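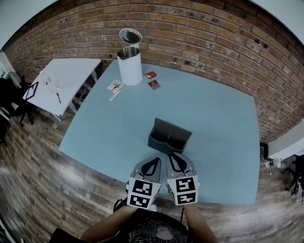 Kaiwen Su
Facilities and Supplies, Fullcombe

Tea Point, Ground Floor

The tea point at Fullcombe was reset in November. The working rule is that everything on the table has a fixed place and can be refilled by one person in under 5 minutes. Stock is kept in the Clillholm cupboard and brought out on Monday.

Table. Light blue, square top, curved outward at the edges. It stands in front of the brick wall, which was left uncovered. The brick is old and uneven, with dark stains and small holes – no shelves or hooks are to be fixed to it.

Canister. White cylinder with a silver metallic rim, kept toward the far edge of the table. The round lid is white outside and dark underneath. During sorting it rests tilted on the rim; at all other times it should be closed.

Packets. Two small red square ones to the right of the canister, one small white paper one with dark brown markings to the left. The supply order is 500 packets, which lasts roughly 15 weeks.

Box. Dark gray, open at the top, tall at the back and shallow at the front. A thin dark line divides the inside near the center. Place it near the middle of the table with the low side facing the user.

Requests for changes go to the supplies desk, extension 38.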